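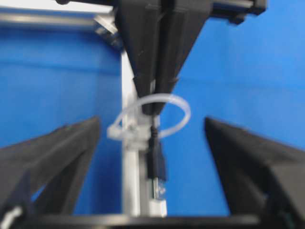 Homeowners in Prinstead who want to close in a patio or porch will no longer have to wait for a full plan review, a change one resident told the town council was overdue after her own application sat in the building office from January until spring. She said she had paid a contractor's deposit and then had nothing to show the crew when they called for a start date.

The council voted 5 to 2 to adopt the new rules, which cover sunrooms, covered patios and three-season rooms built on an existing slab or deck. Projects that stay under the size limit and use a pre-approved design will get a permit over the counter. Larger rooms, and any room with heating or plumbing, will still go through the regular review.

The building office handled 1544 residential permits last year. Patio and porch enclosures made up a growing share of them, according to the staff report, and the average wait for that type of project reached 17 weeks.

Two local contractors, Dhillon Patio Rooms and Nellent Exteriors, submitted standard drawings during the drafting of the rules. Both sets have been accepted. Other companies may submit theirs at any time, and homeowners who plan to do their own work can pick up a basic set of drawings at the permit counter.

Setback rules have not changed. A room must still keep the required distance from side and rear lot lines, and corner lots have an added restriction on the street side. Houses in the Hola subdivision also need written approval from the homeowners association before the town will issue a permit.

Inspections will be done in two visits, one after framing and anchoring and one when the room is finished. The second inspection fee is now included in the permit price.

The rules take effect at the start of next month. Applications already on file can be moved to the new process by filling out a one-page form, available at the building office on the ground floor of town hall. The form must include the original application number.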